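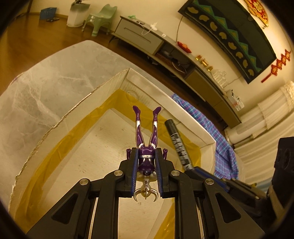

Do we owe a wedding gift if we were only invited to the evening part?

Posted by vukard_fan, 2019-04-05

My husband's cousin got married in February. We were invited to the dancing but not to the ceremony or the dinner, so we ate sandwiches in the car like detectives and went in at nine. We gave a card with a nice message in it.

Now his aunt has let it be known that the couple "noticed" there was nothing in the card. The wedding cost $3298 for flowers alone (I know this because the aunt told me, and she told me because she tells everyone). There were 21 people at the evening-only end of things, and I gather most of them gave cash.

My husband says no dinner, no gift. I say we should send something small and be done with it. They have a registry at Lehtinen where the cheapest thing left is a $400 soup pot. Is there a rule? And is it too late to send anything without looking like we were shamed into it, which we were?

Edholm Park
You don't owe a gift, and the dinner has nothing to do with it. A present isn't the price of a plate of chicken. Plenty of people send one when they can't come at all, and plenty of guests eat the chicken and bring a card.

That said, you've already told us you want to send something, so send it. Couples get presents for months after the day and I've never heard of one being mailed back for lateness. Skip the soup pot. Nobody is required to shop from a registry, least of all once it's been picked down to the cookware. A $30 or $40 gift with a short note is plenty. Write "thinking of you both in your first months" or some such and leave the aunt out of it.
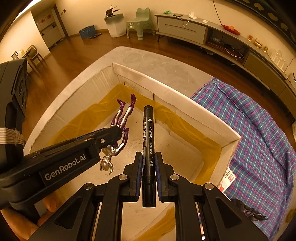 I'd also leave your husband's name on the card, whatever he says. You don't want two versions of this going around the family. If he objects, he can write his own note explaining the dinner rule, and I would like to read it.

One more thing: you only have the aunt's word that the couple noticed. I was married 2 months before my own aunt reported that I was "hurt" about a toaster. I had not given the toaster any thought.

gelleo
if they wanted a present they should of fed you. my sister did evening invites and told everyone no gifts, easy. $400 for a pot is crazy, what kind of soup are they making

still_writing_thank_yous
Mostly agree with the first reply, though I'd call the cousin before mailing anything. Ask how married life is going. If they're warm, the aunt made it up – if they're frosty, you can say a little something is on its way and then go buy it that afternoon. We had a few late ones and I was glad of every one of them, apart from the clock.

Do not call the aunt.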